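**For immediate release: September**

# Dindness Workshop opens its two-armed laundry robot build to members

The Dindness shared workshop is pleased to announce that Plaro, the laundry robot built by its members, has entered its second stage. From this month the robot works with a front-loading washer-dryer and a plastic basket on the floor, and any member who has finished the safety evening may join the build.

Plaro began as a home project of Anathi Makhubela, a retired tram electrician, who kept the first arm clamped to the bench in her garage. When the second arm did not fit beside her car any more, she brought everything to Dindness in two trips. Eleven months of evening work followed, with a long pause in winter while the group waited for wrist bearings.

The robot has two arms in silver metal, with white rounded housings at the shoulders and a jointed hand on each. The group has set it one task only: moving clothes between a basket and a drum, with the right hand at the door and the left hand in the basket. Folding is outside the present stage. So is pouring detergent, which was tried once in the spring and will not be tried again before the hands can be better sealed.

"People ask me first about folding," said Anathi Makhubela. "I understand this, but the drum is already a difficult place. It is dark and it is round, and the clothes hold on to each other. A black shirt inside a dark drum gave us trouble for five weeks."

Dark clothing is still the main subject of the Friday sessions. Kgomotso Chauke, who wrote most of the software, has asked members to bring black and charcoal garments in preference to bright ones. Her notes from the first stage record 807 attempts to take one garment at the drum opening. In 630 of them the hand held the garment until the arm had stopped moving. The other attempts are kept also, and she considers them the more useful part of the record.

The polished ring of the washer door caused a second difficulty. It reflects the lights of the room, and the first version of the software took some of these reflections for objects. The group considered covering the ring with matt paper. After a discussion that lasted longer than the repair, it was decided to leave the ring as it is and to correct the software.

For the position of the basket the solution was much simpler. Fatima Jacobs laid a grid of white masking tape on the floor next to the machine, so that the basket can be put back in the same area after each trial. The tape cost less than any other part of the project. Members are asked kindly not to lift the corners with their shoes and not to drag the basket over it.

The left hand wears a black covering similar to a glove. It was chosen by Jacobus Ngcobo, who tested several kinds from a garden shop and a bicycle shop before he was satisfied with the grip on cotton. He reports that wool is still a problem, and that the joints of an uncovered hand can catch a loose thread. Members should not bring knitted clothes which they would be sorry to lose.

Some metal parts for the wrists were machined by Derkach, a small firm in the same street, which charged the workshop only for the material. The motor controllers were bought second-hand from Sokura when that company changed its equipment. Dindness thanks both for their patience with many telephone calls.

"We are a shared workshop and not a laboratory," said Nobuhle Swanepoel, who coordinates the bookings. "The person at the next bench may be repairing a chair. For this reason the stop button is checked at the start of every session, and one member stands beside it for the whole time."

**How to take part**

The Plaro sessions are held on Friday from 6:30 pm. There are 27 places in the safety evening, and a member needs to attend it only once. No knowledge of programming is necessary. The group is looking in particular for someone who can sew, as the covering for the second hand must be made to measure, and for someone with experience in cable routing at the shoulder.

The drawings and the parts list are kept in the green binder at the front desk. Copies can be made at the usual price for each page. The software is shared with members on request, and Kgomotso Chauke would be grateful if changes are sent back to her with a short note on what was changed.

Journalists are welcome at any session if they write to the front desk beforehand. Please wear closed shoes and tie back long hair. Questions on the build can be addressed to Anathi Makhubela, and questions on membership to Nobuhle Swanepoel. 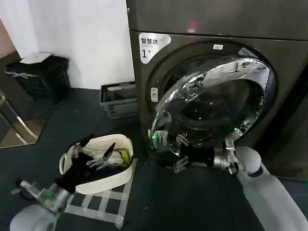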